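Progress report to the Hatero Fund: the Unside homework and mentoring program, second term

Thank you, first of all, for your patience in waiting for this one. We had hoped to send it in May, but the school's reporting season landed on top of ours, and we thought you would sooner have a proper account than a hurried one. It has been a good term, with a couple of bumps along the way that we'd like to be open about.

As you'll remember, your grant lets us run Unside after classes, from the last bell until half past five, for students in the middle years who would otherwise be heading home to an empty house or waiting at the bus loop. We began the year with 60 places. By the end of this term we had 80 students enrolled, and most of the newcomers were brought along by a friend who was already coming. We were delighted by that, and a little stretched by it too! The library was never meant to hold that many teenagers and their bags, so the older group has moved across to the Zikenon building, where there is a kitchen, a decent heater and a good deal more elbow room.

The move went more smoothly than we feared. The school lent us two classrooms and the use of the hall when it rains, and the families were very good about the change in pick-up spot – we sent the new map home twice, and after the first week hardly anyone was still turning up at the old gate.
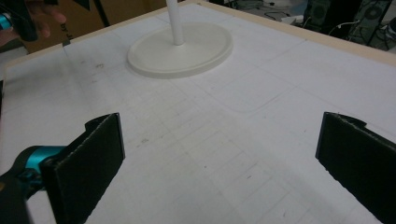 Does a student have to be behind in their schoolwork to join?

Any student in the middle years can come. Teachers do suggest the program to families when they think it would help, but plenty of our regulars are doing fine in class and simply like having a quiet place to finish their work and an older student to ask when they get stuck.

The mentors are still the heart of it. They come over from the senior campus, and this term we gave them a proper training afternoon before they started, which we should have done last year. They practised explaining a fractions problem without picking up the pencil themselves, and there was a fair bit of laughter about how hard that is. Several have asked to stay on, and we'd dearly love to keep them.

Reading has been slower going. We had planned to have the Lü reading circle up and running by mid-term, but the book order came late and we lost our usual afternoon to sports practice. It has met only a handful of times, and we don't feel we can tell you much yet about what it has done for the students' reading. We've now settled on a time that doesn't clash with practice, and the books have arrived and been covered.

On the money side, we are close to budget. Snacks have cost more than we allowed for, what with the bigger numbers and the price of fruit, and we have covered the difference from the amount set aside for printing. If you are comfortable with that, we'd like to make the same change for next term and would be grateful for a short note to say so.

Next term we'll begin with a family evening at the Zikenon building, with soup and a chance to meet the mentors. You would be very welcome, and we'll send the invitation as soon as the hall booking is confirmed.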